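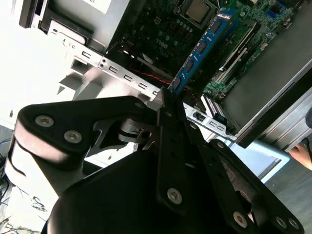 Trurkinthorpe Publishes Findings on Robot Readiness for Home and Shop Tasks

Two-year study reports progress on bench work and limited readiness for unsupervised chores

FLOSLEY, Wednesday, July 10, 2024 - The Trurkinthorpe Institute today released the results of a study on whether general-purpose robot arms can carry out ordinary chores in homes and small repair shops. The study finds that machines can now complete many single steps reliably under supervision, but that few full chores can be handed over from start to finish.

The report, "Chores and Machines," covers 29 tasks chosen with repair shops and households in the Flosley area. They range from folding towels and loading a dishwasher to sorting fasteners and servicing desktop computers. The institute and its partner, Espinoza Repair Services, logged about 4,000 attempts before the study closed in June.

Each attempt was scored on completion, time taken and the number of times a person had to step in. A task was rated "ready" only if an arm could finish it repeatedly with no help and no damage to the items handled. Under that standard, six tasks were rated ready, 14 were rated "ready with supervision" and the remaining nine were rated "not ready."

Computer service drew the most interest from participating shops. The work calls for parts to be gripped firmly enough to move and gently enough to survive, often inside a case crowded with cables. Memory modules proved to be a useful test, as they are small, rigid and easily damaged by uneven pressure.

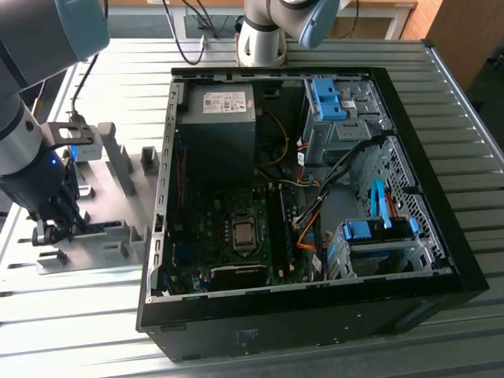
A robot arm beside an open desktop computer and a parts fixture on the worktable.

According to the report, arms did well when parts were presented in a known position. Fixtures that held components upright or in slots raised completion rates on nearly every bench task. Results fell when parts were left in a pile, when a cable had shifted between attempts, or when a connector had to be felt for instead of seen.

Household tasks showed a similar pattern. Placing cups on a rack was rated ready. Making a bed and clearing a cluttered kitchen counter were rated not ready, and the institute does not expect that to change soon. Soft materials remain difficult, and homes offer few of the fixed reference points found on a workbench.

The study also considered the time people spend preparing a robot's work. For several shop tasks, setup took longer than doing the job by hand. The report recommends that buyers count this time when comparing equipment - a step that many participating shops said they had overlooked.

Trurkinthorpe advises small businesses to begin with one repeated task, to keep a trained employee within reach of the stop control, and to postpone purchases intended to replace a full position. For households, the institute makes no purchase recommendation at this time.

Questions About the Study

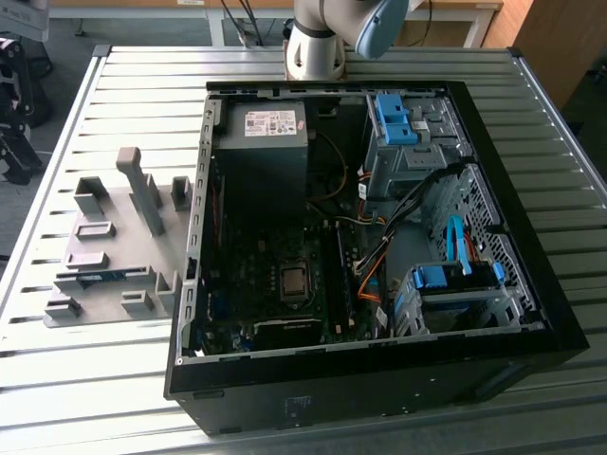
Can a small repair shop leave a robot to work alone overnight?
The institute advises against it at present. Most bench tasks in the study still needed a person nearby to clear a dropped part or correct a poor grip, and a fault left unattended could damage a customer's equipment.

Next Phase

A second phase, named Cunonby, will begin later this year. It will add 500 attempts on tasks involving cloth, bags and flexible cables, and will test whether an arm can recover from its own mistakes without being reset. Shops that wish to take part may apply through the institute's program office in Flosley.

The full report and scoring sheets are available from Trurkinthorpe on request. Printed copies are limited to 2,000 and will be sent first to participating shops and public libraries.

About Trurkinthorpe

The Trurkinthorpe Institute is an independent research organization based in Flosley. It studies the use of new equipment in homes, workshops and small businesses, and publishes its methods with its results.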